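Clip Folders: Frequently Asked Questions
Skovell Office Supply, Lurville

How many sheets will a clip folder hold?
Up to 100 sheets of ordinary copy paper. Past that the cover stops lying flat and pages start to slide out at the bottom. If you have more, split them between two folders.

Do I need to punch holes in my pages?
No. The clip grips the edge of the stack. Pages that are already punched can go in as they are.

How do I put pages in?
Open the folder flat on a table. Square up the stack, lift the clip, push the pages in as far as they will go and let the clip down slowly. Keep your fingertips away from the spring.

Can I mix color pages and plain text?
Yes. Put heavier printed pages at the front or back of the stack - they tend to bend if they are in the middle.

What does the clip look like?
The teal folder, open with pages in it, and the metal clip up close: 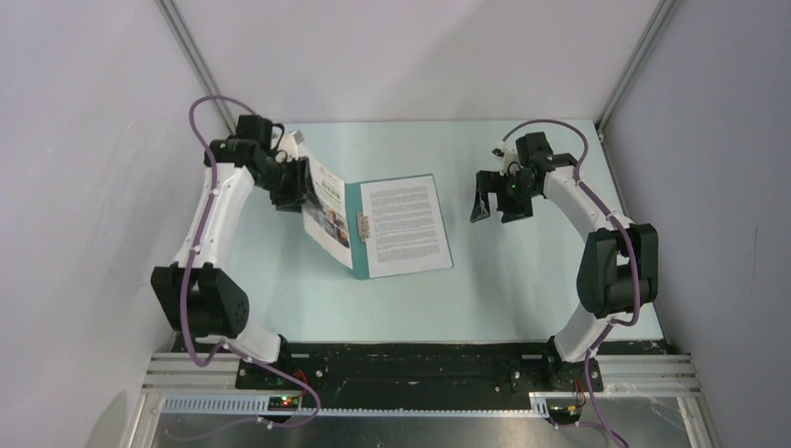
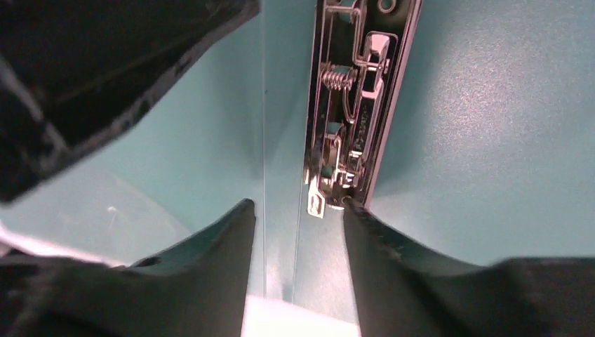
My pages slip out when I lift the folder. What should I do?
Usually the stack wasn't pushed in far enough. Take everything out, tap the edges even on the table and load it again. A stack of six sheets or fewer may need a piece of card behind it.

The clip feels stiff. Can I oil it?
Please don't. Oil gets onto the paper and the stain won't come out. Wipe the metal with a dry cloth and open and close it a few times with no pages in.

Can I buy a replacement clip?
We don't sell clips separately. If one fails in the first year, bring the folder to the counter and ask for Zoi Antoniadis, or mail it to us with your order number.

How should I store full folders?
Upright, spine out. Lying down in a pile is fine for a few weeks, but the clips press into the covers underneath and leave marks.

Do you take school and office orders?
Yes. Orders of 77 folders or more ship free within Lurville. Send the quantity and delivery address to Danai Moschos in the order department.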